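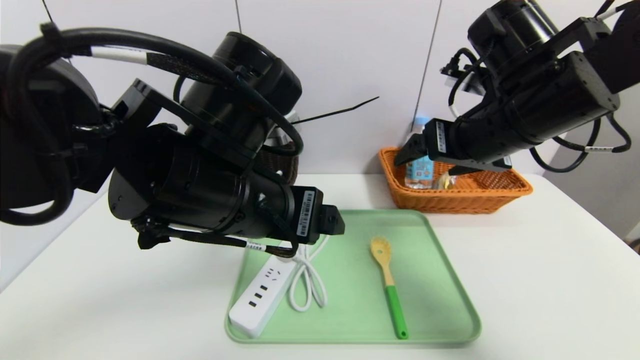 To: Bench Practice list
From: Farhad Akbari
Date: 2025-03-10
Subject: Re: Draft section 4, corded items in tabletop sorting work

Dear colleagues,

Thank you for the comments received on the December draft. The Wukar group raised the following point:

> Section 4.2 treats a power strip as one object. In our
> work the cord causes most of the stops. Of the 200 runs
> we reviewed, 184 had a corded item on the tray. We ask
> that the cord be given its own clause. We also ask
> whether drink bottles may share a tray with electrical
> items at all.

The editors accept the first request. The revised clause 4.2 will read: "A corded item shall be recorded as a body and a cord. The operator shall note whether the cord is coiled, looped or straight before the first grasp. No grasp shall be made on the cord alone unless the task sheet allows it." Power strips used as sorting items shall be disconnected from the mains, and the person who sets the tray shall sign for this.
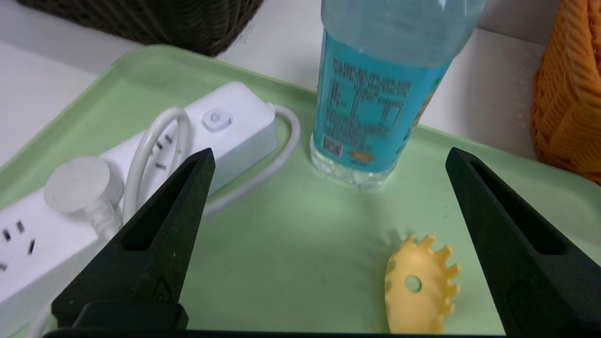
On the second request, opinion remains divided. Plosura would forbid any container of liquid on the same tray as an electrical item. Ayaaba considers this too strict for disconnected items and points out that mixed trays are the ordinary case in household work. The editors propose a middle course: a bottle may share the tray if its cap is closed and checked by hand, and if the strip is not to be powered again until it has been inspected.

Clause 4.5, on two-arm work, is unchanged. Only one arm may enter a basket at a time, and the other shall hold its position until the first is clear.

Members who keep logs in the Bandetti format should note that the cord field is new and that older records need not be amended.

Please send objections to the list, quoting the clause number.

Respectfully,
Farhad Akbari
Editor, Section 4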